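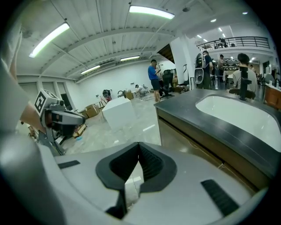 Rillus hand gripper kit, second review, after a month of use. Built the pair for our robot project at the Urkelstead workshop. Kit was $268, took 16 evenings, manual says three. Jaws are the best bit, black and rubbery, angled into a V, and they hold a mug handle or a spoon without fuss. Vent on top of the body has nice parallel grooves, easy to brush out. The white cube with the marker pattern sits up top on the other one and you do notice it when you reach under a shelf. Cable hangs down too, black, catches on everythng. Clip it to your sleeve.

Bad stuff. Screws are soft, stripped 3 of them. Trigger spring too stiff out of the bag, swapped for a Simia one, much better. Body is bulky next to a sink. Wrist gets tired.

Support answered in two days, fine. Spare jaws cost extra, wich is cheap of them.

Would I buy again? Yes, but get the Nwankwo screw set first. Four stars. Will update if the spring goes.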